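March, 4 a.m.

Awake again. The woman in the next bed has a machine that sighs every few seconds, like an aunt who has been told the price of something. I have been listening to it since midnight and have started to take it personally.

So, to catch up. We were supposed to be in Dandinton for nine days, walking the cliff path and eating fish. We got two days of path and one fish. Then my appendix, which had kept quiet for 52 years, picked the only town on this coast where the hospital shares a parking lot with a miniature golf course. I can hear the windmill if the window is open.

Surgery was fine, they say. What came after was less fine. There was an infection, then a drain, then a fever that had me explaining to Dr. Kassab that I needed to get back to the ferry office to return a towel. She listened to the whole thing. Hala Kassab is the first doctor I have met who sits down when she talks to you, and I would follow her into battle, provided we went slowly and I could hold on to the pole.

Constanza has moved from the hotel to a room above a bakery on Espinoza Street, cheaper and warmer, and arrives every morning smelling of rolls I am not allowed to eat. She also brings the insurance news. The insurance news is that Kasley would like form 113 before they can look at form 181, and that form 113 has to be signed by the doctor who treated me at home for this condition. I did not have this condition at home. Constanza said so on the phone, very politely, for forty minutes. They have opened a second case number for the disagreement.

Meanwhile Josefina Henríquez from the choir has started a fundraising page. I found out when a man I sold a lawn mower to in the nineties wrote to wish me strength. The page says I am "fighting bravely." I have mostly been lying down. It also uses the photo from Fermín's wedding where I am holding two plates, so anyone giving money can at least see that I was eating well before all this. I was embarrassed for a full day and then I saw the bill for the first week and got over it.

People I hardly know have given. Milagros Farías, who has not spoken to me since the business with the hedge, gave more than my brother. I will have to be nice about the hedge now.

Yesterday I walked to the vending machine and back, 13 doors each way. Bought a Mulletti bar for Constanza, who said it tasted of candle. Nurse wrote the walk on the chart – "tolerated well." She didn't ask the other patients in the corridor, who had the back of my gown to deal with.

Temperature was down at ten. If it stays down Dr. Kassab will talk about the drain coming out, and after that about whether I can fly or have to go home by train with a cushion. Constanza is already pricing cushions.

The machine has stopped sighing. No, there it goes.

Must ask C. to bring the other glasses and the blue socks.

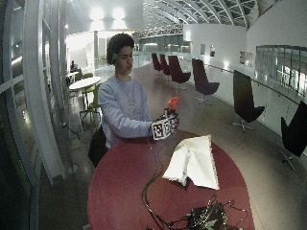 At the red table, in the gray sweatshirt, eyes on the cube.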